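Home | Visits | Standards Watch | Archive | About

Open day at Cestside: the rules on the wall and the rules on the table

September 15, 2025

Share 85 | Comments 2

I went to the Cestside open day because the invitation promised "a working standard for hand-guided data collection," and I have read enough working standards to want to see one doing some work. The train was late, the badge printer was broken, and by the time I had coffee the welcome talk was half over. I caught the part where Torben Janssen put up a slide saying that 1000 recorded demonstrations made to a rule are worth more than any number made without one. Maybe so. He did not say how he knew, and the next slide was a map of the parking lot.

The standard is called Urnutari. It was written over the past year and put into use in August, and it covers what an operator must do before, during and after recording a task with a hand-held gripper. It is 14 pages if you leave out the forms. I asked for a copy and was told I could read one in the hallway, which I did, standing up, next to the coats.

A lot of it is sensible. Fingers are to be checked at the start of every shift. Objects are to go back to a marked start position between takes. A failed take is to be kept and labeled as failed, which I was glad to see in writing, as plenty of groups quietly delete them. Other parts read as if they were copied from a policy for something else. There is a full page on visitor footwear and one line on lighting. The line on lighting says it should be "adequate."

Then there is section four, on the work surface. It wants the surface "clean and uniform" before recording begins, and it wants the operator to sign for that. I asked Ida Hagedorn, who was leading our group, what clean meant. She said it meant clean. I asked whether anyone had a photo of a surface that would fail. She said that was a good idea and wrote it on her hand.

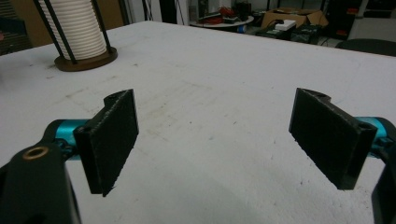
A rule like section four stands or falls on whether two people reading it would make the same call. I don't think they would. Look at the white tabletop between the open fingers, with its gray smudges and darker specks, and try to sign the form. One careful operator would get a cloth. Another, just as careful, would say that marks like these are part of any table that gets used, and that a policy trained on spotless white will have trouble the first time it meets a kitchen. Both have a point, and the document doesn't pick a side. The background gets no mention at all in Urnutari, although an open cardboard box and a cluttered round table are in plain view past the far edge. If "uniform" stops at the edge of the table, the text ought to say so.

I raised this at the question session, perhaps at too much length. Torben Janssen answered that the marks on a table are "natural variation" and that variation is good. I am willing to believe that, but then it should be recorded as variation, with some note of which table and which day. You can't ask for a uniform surface on page five and take credit for a varied one in the talk.

We were then walked past a poster comparing Urnutari with two other schemes, Gruvis and MacAulay. Gruvis is the strict one. It asks for a reference shot of the empty surface at the start of each session and sets a limit of 500 takes before the fingers are replaced, worn or not. MacAulay leaves nearly everything to the site and asks only that the site write down what it did. The poster gave Urnutari the most check marks, and the poster was made by the people who wrote Urnutari. I noticed that "can be audited by an outsider" was not one of the rows.

My own view is that MacAulay is underrated. It is short, people follow it, and a plain record of what happened can be checked later by somebody who wasn't there. The Gruvis limit on takes looks firm, but I have never seen any reasoning for the number – and a replaced finger that is mounted a little differently may do more harm than a worn one.

The last stop was about shared space. Urnutari says people should stay out of the recording area "where practical." Again, two readers, two answers. Does the area end at the table? At whatever the camera can see? A camera on a gripper looks wherever the wrist points it, so any line taped on the floor is going to be crossed by the view sooner or later. It matters for consent too: someone who sits down well away from the table may still end up in a recording. The consent form I was shown covers operators. It has no box for anybody else.
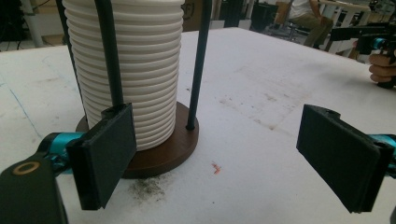 Pendo Mosoti thought I was being too hard on this part, and told me so at the end of the tour. Her position was that a strict exclusion zone would be ignored within a week, and that a rule everybody breaks teaches people to skip the other rules as well. Better, she said, to let people be where they are and have every recording reviewed for faces before it leaves the building. I asked who does the reviewing. There is a rota, apparently, and it is behind. The current batch is 1091 recordings and almost half had been looked at.

I would have liked to see that figure on a slide.

The next revision is supposed to take in comments from the open day. I left mine on the back of the feedback form, the front being taken up by questions about the catering (fine, though the soup ran out). I asked for sample photos for section four, a definition of the recording area, and a consent form with room for bystanders. Parking is free with a badge, if you can get the badge to print.

Comments (2)

Rüdiger Fröhlich
We tried sample photos at our site. Operators matched their table to the picture and stopped reading the text. I would still do it again, but use several photos, including some borderline ones.

Mervin McKinnon
Is the hallway copy the same version they put into use in August? The one I read had two lines on lighting.

Previous visit | Next visit | Back to top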